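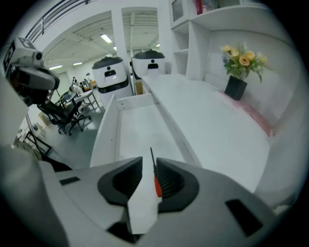 3. Scheduling of Bills and Committee Referral

By Mateja Perić and Zeyu Kang
February 8, 2021
6 min read

3.1 Data

The unit of analysis is the government bill. We coded 1435 bills introduced in the lower chamber over 20 annual sessions, using the printed order papers and the journal of the house. Private members' bills were left out, as were bills that only renewed an expiring act without changing its text. For each bill we recorded the date of introduction, the date on which it was first listed for second reading, the date on which that reading took place, and whether the bill was sent to a select or standing committee in between.

Listing and debate are treated as separate events. A bill may be listed on several days before it is called, and earlier work (Song and Drummond) took the first listing as the date of consideration. This shortens the measured waiting time and hides the effect of a crowded agenda. We use the date of the first speech on the motion.

3.2 Measures

Agenda load is the number of government bills listed for the same sitting day. Referral is coded 1 if a motion to refer was carried and 0 otherwise; motions that were moved and withdrawn are coded 0. Subject area follows the Dikik scheme, with ports, shipping and inland waterways merged into a single transport category. Two coders worked separately on a sample of 200 bills. Differences were settled by a third reader, Zixuan Xiong, before the full set was coded.

Session timing is measured in sitting days left before the scheduled close. When a session was cut short, we kept the scheduled date, as this was the date known to the members who set the agenda.

3.3 Results

Figure 3 plots referral against sitting days left, with separate lines for light and heavy agenda load. Referral falls as the close of the session nears, and the fall is steeper when the load is heavy. Bills introduced in October, when the autumn session normally opens, are the most likely to be referred. Bills introduced in the last 20 sitting days are rarely referred, whatever their subject.

Figure 3. Share of government bills referred to committee, by sitting days left and agenda load. Bars show 95 percent intervals.

The transport category departs from this pattern. Bills that set up or replaced a board or authority were referred more often than other transport bills, even late in the session. The Chowdary amendments, which changed how such boards are appointed, account for part of the difference. Dropping them from the sample reduces the coefficient but does not change its sign.

We also tested whether upper chamber scheduling affects referral in the lower chamber. It has no clear effect once agenda load is included. The estimates are given in Table 5.

3.4 Limits

The order papers do not record informal agreements between party whips, and some bills were probably held back by arrangement. Waiting time for these bills is overstated. The journal for two of the early sessions lacks an index, and withdrawn motions in those sessions may be undercounted.

Comments (3)

R. Drummond: Our paper used first listing because the speech dates were not digitized then. I agree the newer measure is better.

clirine_reader: Is the coding sheet for withdrawn motions available? I would have made them a third category.

Zeyu Kang: It is in the appendix, second tab. A three-way version gives much the same slopes.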